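Lim: grocery list words, v3

README

Word list for home shopping lists. 600 entries, plain text, one per line. Started as Eilidh MacAulay's own list for the store run, then people wanted it so now it has a name and a readme.

What's in the folder

lim_words.txt - the list
lim_aisles.txt - same words with an aisle next to each
lim_plurals.txt - odd plurals only (loaves, radishes, etc)
changes.txt - what changed, newest on top

No code. Open it in anything.

Where the words came from

Old shopping lists, typed up by hand. Mostly Eilidh's, the rest from Rhona Tosh, who keeps hers in a drawer. Spelling fixed, names and phone numbers taken out. Brand names swapped for the plain word where there is one. Duplicates merged, so "tomatos" and "tomatoes" are one entry now. 137 of the words are produce. Biggest group by a long way.

Format

word, tab, aisle. Lower case. No quotes. Aisle names are short: produce, dairy, bakery, frozen, dry, cans, cleaning, other. That's all 8. Please don't add a ninth without asking, the Prastex import chokes on it.

If a thing lives in two places (garlic, fresh or in a jar) it gets two lines:

garlic	produce
garlic, jar	cans

Fruit goes under produce, always. Frozen fruit under frozen. Dried under dry. Banana is the first one most people look up so it's a good test that your import worked.

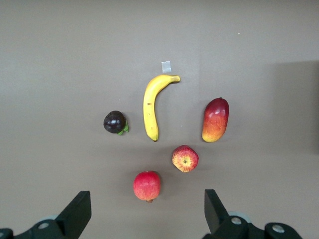 Known problems

Regional words. We say scallion, you might say green onion. Both are in there but only scallion has an aisle. Will fix.

Plurals file is patchy. Berries are done, herbs are not.

"Chips" is under dry. People outside the US will not agree. Leaving it.

Liltico cuts off anything after a comma, so "garlic, jar" comes in as plain garlic and you get it twice. Workaround: swap the comma for a dash before you import. Rhona has done this and it seems ok.

Cleaning aisle is thin, we mostly wrote "soap" and knew what we meant.

No amounts anywhere. Old lists had things like "2 lb" or "the big one" and it was a mess, so all of that got stripped. Not planing to put it back.

How to use it

1. Copy lim_aisles.txt to wherever your list app keeps its words.
2. Clorneo: settings, words, replace. Not merge. Merge doubles everything.
3. Restart the app.
4. Type "ban" and see if it fills in.

If it doesn't, check the tabs. Some editors turn them into spaces when you save and then nothing matches.

Sending changes

Mail them to Eilidh. One word per line, with aisle. Please look for it in the list first, half of what comes in is already there. New versions go out when there's enough to bother with. Next one probably September.

License

Use it however. Credit is nice, not required. Don't sell it as is.

Last edited February 16, 2021

To do

herbs plurals
green onion aisle
split cheese? Rhona says yes, Eilidh says no
check recieved mail for the spice list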